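Monday, November 7, 2022

**Kidbridge sets up its sorting table with white boxes**

The Kidbridge workshop in Valcárcel has a new table for its packing exercises, and the work on it started this morning. The table replaces the old one, which was used from July and was too narrow for the larger containers.

Anselmo Rivas, who is responsible for the workshop, explained that the most important change is the color. All the boxes and blocks for the exercises are now white or cream, and the top of the table is black. "With the old set we had every color, and it was difficult to compare one exercise with another," he said. "Now the parts are the same family, and the marker tells you which part it is."

The markers are square and printed flat, and they go on the pieces before the pieces come to the table. The workshop prints them in its own office. A marker with a fold or a bubble of air must be changed, and Mr. Rivas asks everybody to check this before a session begins.
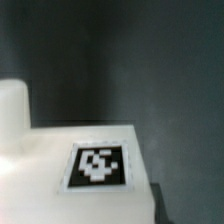 The blocks come from Jodis, a small supplier that has worked with Kidbridge for four years. The first delivery had 41 pieces. A second delivery brought the total to 51, and six of them will stay in the cupboard as spare parts. The workshop asked for rounded corners and a matte surface — the earlier pieces had sharp edges and left scratches on the table.

Light is still a difficulty. In the morning the matte surface shines more than the team expected, and a cream piece can look almost pure white on one side. Rivis, the company that installed the lamps, will come again to change the angle of two of them. Until then, the team prefers to do the long exercises in the afternoon.

The order on the table is also new. Open boxes stand on the left, a card with four printed markers lies near them, and a tall box with an open top has its place on the right. A low white rail goes along the front. Before, the containers were moved after each exercise and the next group lost time to find the correct position. Now they remain where they are until the end of the day.

Mr. Rivas said that the tall box was discussed a lot. Some members of the team wanted two small ones, but one large container was easier to clean and to put in the same place every time. 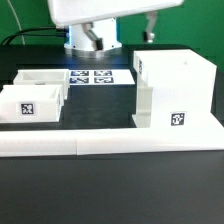
### Next dates

The workshop will use the table every morning this week, except when the lamps are adjusted. Groups that want to reserve an afternoon should write to the Kidbridge office in Valcárcel. The old table is offered to any local school that can collect it — please bring two people, it is heavy.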